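Section 4. Setting up and working at the sorting table

This section is for sorters, table leads and anyone covering a sorting shift at Daketti. It applies to the Skarko arm and the mixed toy returns that come over from Yazıcı. Read Section 3 (Stopping the arm) first.
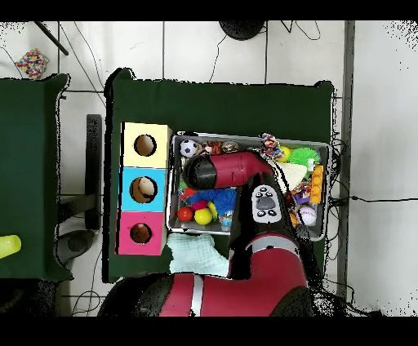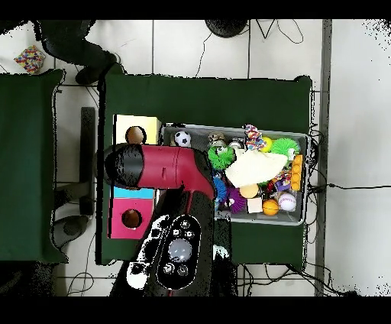 Fig. 4-1 and 4-2. Arm at the sorting table, with mixed toys on the right and the yellow, blue and pink boxes on the left.

4.1 What the arm does and what you do

The arm picks single items out of the mixed load and drops them into the boxes. It handles balls and other firm items well. It is slower with cloth, rope and plush, and it will skip an item after 2 failed picks.

Your job at the table is to load, watch, clear skipped items and check the boxes. You no longer pick every item by hand. You still decide what is fit to go back out. The arm does not look for splits, loose stitching or missing parts, and its count is not an inspection.

4.2 Before you start

1. Check the shift board for the name of the table lead. One person is in charge of the arm at a time.
2. Walk all the way around the table. Move any loose cable away from where you will stand.
3. Place the three boxes on the left side of the table, openings up. Yellow is for reissue, blue is for washing, pink is for repair or discard.
4. Place the load on the right side, flat on the table and inside the arm's reach.
5. Spread the load by hand so that nothing stands well above the rim. Pull cloth items away from the small balls they tend to cover.
6. Take out anything sharp, wet or leaking and put it in the reject bag.
7. Tell the people near you that you are starting, then step back.

CAUTION: Do not reach over the table while the arm is running, even if it has paused between picks. A pause can end without warning. Put the arm on hold first.

4.3 Running a load

1. Start the sort program from the Zekach screen and enter your initials.
2. Stay with the arm for the first 5 picks. If it drops an item or goes to the wrong box, put it on hold and spread the load again.
3. When the screen shows SKIPPED, put the arm on hold, wait until it is still, and take the skipped items out by hand. Sort them yourself.
4. Release the hold and step back.
5. Empty a box as soon as items show at the opening. Put the arm on hold every time you do this.

Note: A full load takes about 30 minutes. Loads with a lot of cloth or rope take longer, and that is fine. Write "soft load" on the sheet so the time is not compared with an ordinary one.

4.4 Checking the boxes

Check every item in the yellow box by hand before it is bagged. Squeeze balls, pull gently at seams and look at both sides of any cloth. If an item belongs in a different box, move it and mark one line on the correction sheet.

The correction sheet is used to adjust the program. It is not used to rate the sorter. If the same kind of item keeps going to the wrong box, write down what it is and leave one with the table lead.

4.5 Changes to shifts and breaks

With the arm running, one sorter looks after the table and the second works at the inspection bench. Swap places at the mid-shift break. Watching the arm is tiring in its own way — do not do it for a whole shift.

Put the arm on hold before any break, even a short one. Do not ask someone at another station to keep an eye on it unless they have signed off on Section 3.

Daily targets are now set for the table as a whole, at 200 checked items. Hand-picked and arm-picked items count the same. Days when the arm is down are worked by hand, and the target does not apply.

Questions about shifts or the target go to Saadet Uysal. She is at the sorting area on Thursday mornings and can be reached through the shift office the rest of the week.

4.6 Closing down

1. Let the arm finish its current pick, then end the program from the screen.
2. Wait for the arm to return to its rest position. Do not push it there.
3. Empty all three boxes and bag the contents by color.
4. Take what is left of the load to the holding shelf and label it UNSORTED.
5. Wipe the tabletop with a dry cloth. Do not spray cleaner near the arm base.
6. Sign the sheet. Note any stops, skipped items you could not place, and anything you heard or saw that seemed wrong with the arm.

If the arm will not return to rest, leave it where it is, switch off at the wall and go to Section 6.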